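How to Get a Family's Worth of Paper Photos Onto a Computer (and Still Like Your Family Afterward)

Posted 07/10/2025 by Bjartur Brøndum

When my aunt moved out of the house in Østergaard, the photographs came to me. I had the biggest closet, and I had also once said out loud at a birthday dinner that somebody really ought to scan all those pictures. Let that be a warning to you! There were shoeboxes, two cookie tins, a hatbox, a suitcase with a broken latch, and a stack of those albums from the seventies with the sticky pages. Over 2,000 prints, going by the running tally I kept on the lid of the first shoebox.

I got a price from a mail-in scanning service, and it came to 900 dollars before shipping. They may well have done lovely work, but I couldn't bring myself to put the only picture of my great-grandmother in the mail, so I did it at the dining table over one long winter. I made plenty of mistakes, and what follows is how I would do it if the suitcase showed up at my door again tomorrow.

What you will need

A flatbed scanner. It doesn't have to be a fancy one. Mine came secondhand and has a lid that squeaks.
A soft, dry brush, the kind sold for camera lenses or for makeup.
A microfiber cloth for the scanner glass.
Unflavored dental floss (I'll get to that).
A soft pencil, plain envelopes, and a few index cards.
A computer with room on it, and at least two other places to keep copies.
Clean, dry hands. I tried cotton gloves and dropped everything.

Step 1. Sort before you scan

I know how tempting it is to grab the first handful and get going. I did exactly that, and by the second weekend I had four scans of the same picnic and no idea which box I'd finished. So please sort first. Clear a table you won't need for meals, and make big loose piles. Decades are fine. "Before the kids" and "after the kids" are fine too. You aren't building a museum catalog here, you just want pictures that belong together to end up near each other.

While you sort, pull out the ones you don't need to scan. Every family has a roll of blurry zoo animals. Ours has a whole envelope of clouds over the lake at Evusine, taken by my uncle, who loved clouds. I scanned three of them and put the rest back in the envelope. They're still paper, they haven't gone anywhere, and you can always change your mind later.

Keep anything with writing on the back in a pile of its own. You'll want to scan both sides of those.

Step 2. Get the prints out of the albums, if you can

The old black paper albums with little corner mounts are a pleasure. Slide the picture out, scan it, slide it back in. The sticky ones are another matter. The glue turns yellow and hard, and if you pull on a corner you can crease or tear the print.

Take about a foot of dental floss, hold it tight between your hands, and work it under one corner with a gentle sawing motion. Go slowly. Put the radio on. If the print lifts, wonderful, keep sawing until it comes free. If it starts to curl or you feel it fighting you, stop right there and scan the whole page with the picture still on it. I have a number of full-page scans and, looking back, I'm rather fond of them. You get the captions, and the crooked way my grandmother lined things up.

Please don't use a hair dryer. I read that tip in several places and tried it on a picture of a fence, and the fence picture has never been the same.

Step 3. Clean the glass, then clean the print

Wipe the scanner glass with the dry microfiber cloth at the start of each session and again whenever you see the same speck showing up in the same spot on every scan. Brush each print lightly from the middle out toward the edges. That's all the cleaning I'd do. No water, no window spray, no rubbing at spots with your thumb. A stain can be fixed on the screen later, and a rubbed-off face can't.

Step 4. Pick your settings once and write them down

For ordinary snapshots I use 600 dots per inch, in color, even for the black-and-white ones, as the old papers have warm tones that go flat in grayscale. Tiny prints, like the little square ones with the deckled edges, get double that. Slides and negatives need a scanner with a light in the lid and are a whole separate adventure.

Save as TIFF if you have the space and the patience, or as JPEG at the highest quality if you don't. I did the wedding portraits and the very oldest pictures as TIFF, and everything else as JPEG, and I've never lost a minute's sleep over it. Turn off the automatic "enhance" button. Ours made everybody look like they'd been on a boat all summer.

Write the settings on an index card and tape it to the scanner lid. You'll be away from this project for three weeks at some point (you will, we all are), and when you come back you won't remember any of it.

Step 5. Decide where the files are going to live

A question I get from cousins is whether you need to buy a new computer for this. You almost certainly don't. Scanning is easy work for a machine, and a plain older desktop with a decent-sized drive will do nicely. They turn up at office clearances and on secondhand sites for very little money. Do ask the seller whether it's complete and whether it starts up, though. An old tower can look perfectly respectable from the outside and be missing its processor, its memory, or its drive, and the only sure way to tell is to see it running or to unplug it, take the side panel off, and look in. 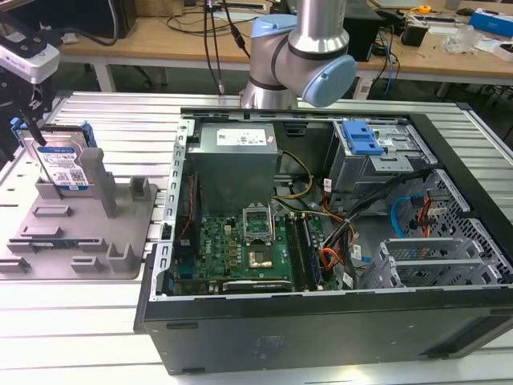 Side panel off, processor socket empty. 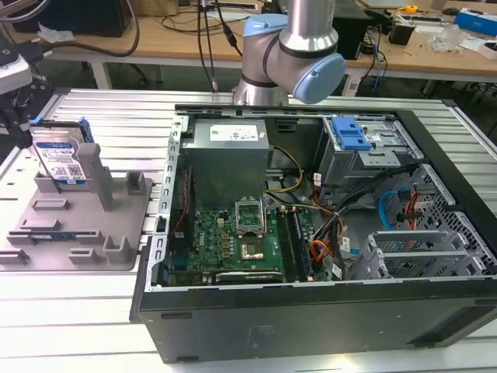
Whatever you use, don't let it be the only home for your pictures. I keep one copy on the computer, one on an external drive in the desk drawer, and one on a second external drive that lives at my sister's place in Wavamden. She brings it with her every December, I update it while she's complaining about my coffee, and she takes it home again after the holidays. If you're comfortable with online storage, that can stand in for the sister. The point is that a burst pipe in your house shouldn't be able to get at all of the copies.

Step 6. Name things so that a stranger could follow

I used to leave the names the scanner gave them, and then spent an entire gray Sunday renaming them, so please learn from me. Start with the year, then the place, then who or what, then a number. Like this:

1964_Zosta_Aunt-with-bicycle_01
1964_Zosta_Aunt-with-bicycle_01_back

Year first means the computer puts them in order for you. If you don't know the year, guess the decade and put an x in it, so 196x. If you don't know the place, leave it out. Don't make something up just to fill the gap, as your guess will be gospel in twenty years' time. I put a question mark on an index card in the envelope instead, and a few of those questions did get answered.

Make one folder for each decade, and inside it one folder for each pile. I would stop there. I once had folders five deep and couldn't find my own mother.

Step 7. Scan in short sittings

An hour, perhaps an hour and a half, and then get up. Past that point I start laying prints down crooked and forgetting the backs. If your scanner software can split up several pictures laid on the glass together, do let it – four small prints at a time makes the evening go a lot quicker. Leave a finger's width between them or it gets confused and gives you half of two different babies.

As each envelope is finished, pencil a small check mark on the envelope (the envelope, please, and not the photo) and put it in a box marked done. I can't tell you how much pleasure I got out of that box.

Step 8. Sit down with somebody who remembers

This was the best part of the whole winter, and I very nearly skipped it. Once you have a few folders ready, put the pictures up on the biggest screen in the house and invite the oldest people you can find. Bring cake. Have your phone recording on the table, with their permission, and let them wander. My aunt talked for most of an afternoon about one picture of a dog, and somewhere in the middle of it I learned how my grandparents had met.

Type the names into the file's caption field the same evening while you can still read your own notes. Most photo programs have a spot for it, usually under "info" or "details."

Putting the paper away

Keep the prints. Store them in plain acid-free envelopes or boxes, somewhere that stays cool and dry all year. For us that was the hall closet, since the attic bakes in summer and the basement smells of basement. Lay the bigger ones flat, take off any rubber bands and paper clips, and put your index cards in with them. I threw out the sticky albums once they were empty, but I kept the suitcase, and one of these days I'm going to get that latch repaired.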